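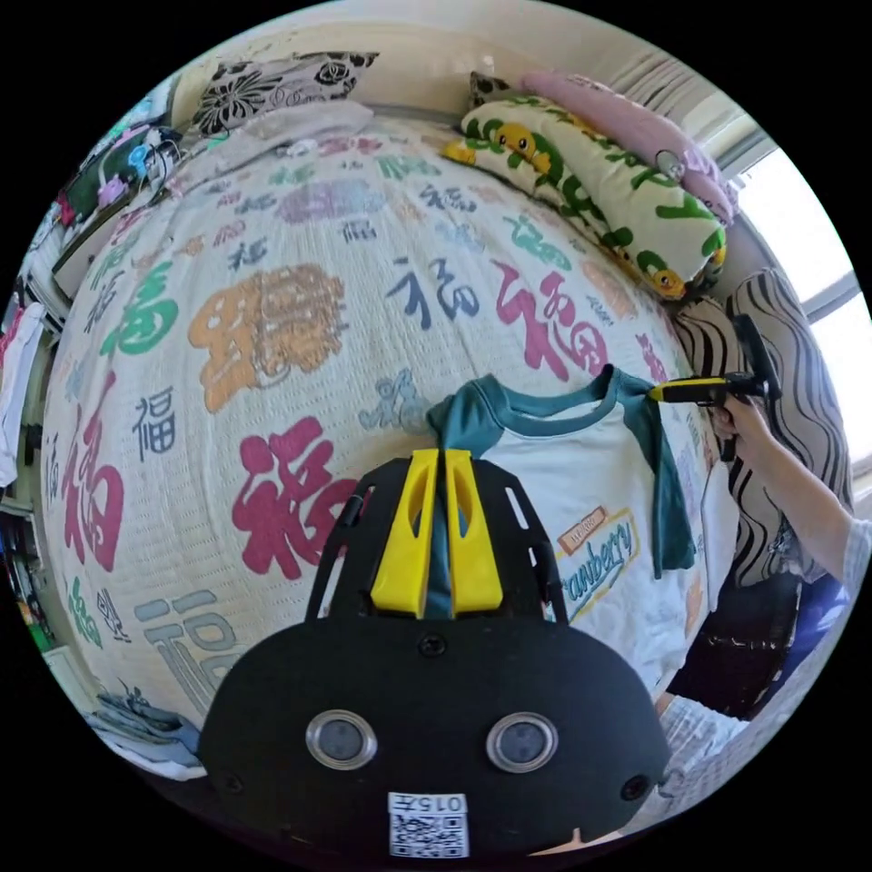

Jenano veröffentlicht Hausregeln für Aufnahmen mit Handgreifern in Privatwohnungen

Version 2 steht ab sofort kostenlos zum Herunterladen bereit

Wer uns kennt, weiß: Wir bei Jenano schreiben ungern Regelwerke. Ich habe mich selbst lange davor gedrückt (fragt mal meinen Schreibtisch!). Aber nach 253 Aufnahmeterminen in bewohnten Wohnungen war es Zeit, unsere Zettelsammlung in ein ordentliches Dokument zu verwandeln. Es heißt Lisura, passt auf ein paar Seiten, und ab heute darf es jeder benutzen, abändern und weitergeben.

Worum geht es? Unsere Leute falten Wäsche, beziehen Betten und räumen Regale ein, und zwar mit Handgreifern, deren Kameras alles mitschneiden. Aus den Aufnahmen lernen später Roboterarme. Für die Maschinen selbst gibt es reichlich Normen, für den Besuch im Schlafzimmer fremder Leute fanden wir kaum etwas Brauchbares. Also haben wir mit unseren Partnern Brakmont und Tomar zusammengetragen, was sich im Alltag bewährt hat, und ein paar Punkte gestrichen, über die wir uns einfach nicht einig wurden.

Was drinsteht

Vor dem Termin bekommt der Haushalt eine Liste der Räume, in denen aufgenommen wird. Räume, die nicht auf der Liste stehen, bleiben zu. Fotos von Angehörigen, Post, Medikamente und Bildschirme kommen vorher aus dem Blickfeld, und zwar durch die Bewohner selbst. Kissen, Decken und Kleiderstapel dürfen liegen bleiben, wie sie liegen. Gerade das wollen wir ja haben! Ein Datensatz voller glattgezogener Musterbetten hilft keinem Roboter weiter.

Jeder Greifer trägt ein Etikett mit Nummer und QR-Code, gut sichtbar am Gehäuse. Im Protokoll steht, welche Nummer wann im Einsatz war. Fällt später bei der Durchsicht eine verschmutzte Linse oder ein ausgeleierter Finger auf, finden wir die betroffenen Aufnahmen in Minuten wieder. Früher haben wir dafür ganze Nachmittage verbraten, ich spreche aus Erfahrung.

Zur Arbeit am Textil gibt es ein eigenes Kapitel. Kragen und Säume werden gegriffen, Aufdrucke möglichst nicht. Beim Arbeiten mit zwei Greifern fasst der zweite erst zu, wenn der erste sicher hält. Eine Sitzung endet spätestens nach 80 Minuten, danach ist Pause, auch wenn der Korb noch halb voll ist. Müde Handgelenke sieht man den Daten sofort an.

Und dann das Löschen: Der Haushalt kann seine Zustimmung jederzeit zurückziehen, ohne Begründung und ohne Formular. Eine formlose Nachricht reicht. Wir bestätigen die Löschung schriftlich, auch für Kopien bei den Partnern.

Wie es weitergeht

Brakmont stellt 200 Greifer auf das neue Etikettenschema um, Tomar übernimmt die Vorlage für das Protokoll. Bis Dezember wollen wir 2.000 Sitzungen nach Lisura dokumentiert haben und dann eine überarbeitete Fassung vorlegen. Offen ist noch das Thema Haustiere (mein Lieblingsstreitpunkt), dazu sammeln wir gerade Rückmeldungen.

Das Dokument liegt auf der Website von Jenano im Bereich Presse und Downloads, zusammen mit dem Musterprotokoll und der Raumliste zum Ausdrucken. Fragen und Widerspruch gerne an die Pressestelle, ich lese dort mit.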